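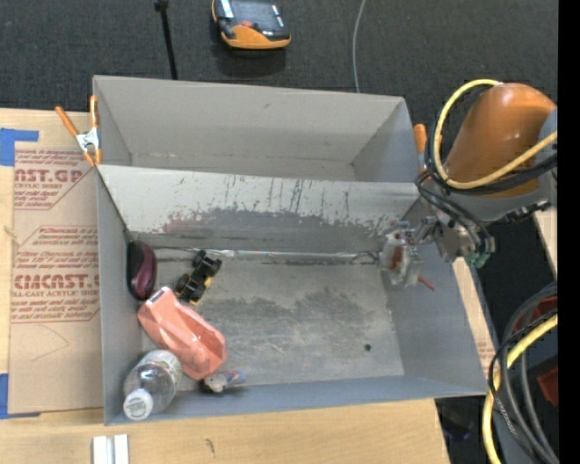
Lucienne Carré has been sorting other people's leftovers for 19 years, and she has firm views on the lost-and-found bin. Most of them are too small, she told me over coffee at her kitchen table, and nearly all of them are too deep. The one she likes is a big gray thing in two compartments, low enough that you can look down and take in the whole contents at once: the clear bottle with the white cap in the corner, the toy vehicle with the yellow trim up near the divider, the big salmon-pink lump with all the creases and flat sides. The other compartment, in her system, stays empty for as long as possible.

"People hate that," she said. "They see an empty half and they want to put something in it. I tell them, the empty half is the part you paid for."

Carré makes her living clearing out the places where objects pile up without an owner. She started with Valtow, a small chain of indoor play centers, where she was hired to run the front desk and ended up in charge of the back closet. She has since done the same for swim clubs, a dental office, two schools and a good many private homes, whose owners tend to call her in December and apologize before they have opened the door.

I had expected someone brisk. She is the opposite – slow, a little hoarse, inclined to pick up whatever is on the table and turn it over while she thinks. During our talk this was mostly my pen cap.

The method, if she would let me call it one, begins with a refusal to sort. Things go into the front compartment as they turn up. No labels, no little bags, no tray for small parts.

"The first thing everybody does is make categories," she said. "Toys, clothes, bottles, miscellaneous. And then miscellaneous is the size of a car and the rest have one sock each. I did it too. At Valtow I had a chart. It was laminated, I was very proud of it."

What happened to the chart?

"Somebody lost it. I never found out where."

Her clients put things in, and when the front half is full they stop and go through it in one sitting. Whatever has a future goes across the divider into the back: things to return, to wash, to give away. Whatever stays in front gets thrown out or recycled that same day. A whole session, she said, should take less time than a pot of soup.

I asked how long the back half is allowed to hold on to its cargo. Four weeks, she said, and then looked slightly guilty. In her own house it has been known to be longer.

The bottles are the part that wears her down. Every bin has one, usually more, and people are oddly reluctant to part with them. She once worked for a family who kept a drink bottle on a shelf for most of a year in case the visitor came back for it. "It was a bottle you buy with water in it," she said. "He was not coming back."

Toys are harder. Carré has no patience with the idea that children are attached to everything they own, and she has even less with adults who decide which things those are. She told me about a boy at one of the play centers who was brought in by his grandmother to look for something precious. They had been described a stuffed rabbit. The staff had three rabbits ready. He walked past all of them and took out a plastic wheel.

"Just the wheel," she said. "He was so happy. The grandmother was furious, she had driven across town."

Ever since, toy vehicles have had special standing. They cross the divider even when they are scuffed, even when she can't say what they are supposed to be. So do odd pieces that look as if they belong to a larger something. She has a weakness, too, for anything in a truly peculiar color, and when I brought up the salmon pink she nodded with real warmth. "You don't throw that out on the first round. Somebody picked that color. You give it a chance."

Her former colleague Sandrine Leblanc, who now manages the supply room at a swim club, takes a harder line. I reached her by phone between deliveries.

"Lucienne is sentimental and she'll tell you she isn't," Leblanc said. "I love her. But I've seen her back compartment. It's a retirement home."

The two of them trained together and disagree about almost everything except the bin itself. Leblanc has bought over 4 different kinds, by which she means she stopped keeping track, and has come around to the same flat, open, divided sort. She went through a phase with a tall one from Lebrun that had a flip lid, and another with stacking tubs from a catalog called Droninon. The lid was the problem with the first. "If there's a lid, it's closed, and if it's closed, it's a secret," she said. The tubs were fine until they stacked.

Neither woman cares what a bin looks like. This was a relief to me, having read a fair number of books in which storage is discussed as though it were jewelry. Scratches don't trouble Carré at all. A divider that is chipped and streaked tells her the thing gets used, and the dark smudges on the floor of the front half she regards more or less as a guest book. She wipes it out twice a year. Leblanc wipes hers weekly and would like that to be known.

Carré did try something prettier once. A client gave her a Guvura basket as a thank-you, with a cotton lining and a drawstring, and she set it by her front door with every intention of keeping mail in it. Within two weeks it had gloves in the bottom, then a tape measure, then something sticky that had to be cut out of the lining with nail scissors. It now holds onions.

I asked whether she was tidy as a child, a question I suspect she gets a lot, because the answer came out worn smooth. She was not. She shared a room with a sister who drew a line down the middle of the floor in chalk and policed it. Anything of Lucienne's that crossed over was forfeit.

"So you see where the two compartments come from," I said.

She put down my pen cap and considered this for some time.

"No," she said. "I think they just come that way."

She has been asked to write a book and has turned it down, on the grounds that it would be four pages long and somebody would want photographs of her linen closet. She does still take on new clients, though fewer homes than she used to and no garages under any circumstances. The garage rule dates from a particular garage. She wouldn't discuss it, and when I rang Leblanc back to ask, Leblanc laughed for quite a while and then said she had a delivery at the door.

My pen cap, I noticed on the train, had stayed behind on the kitchen table. I wrote to Carré to ask for it. She replied that it was in the front half and I had until it filled up.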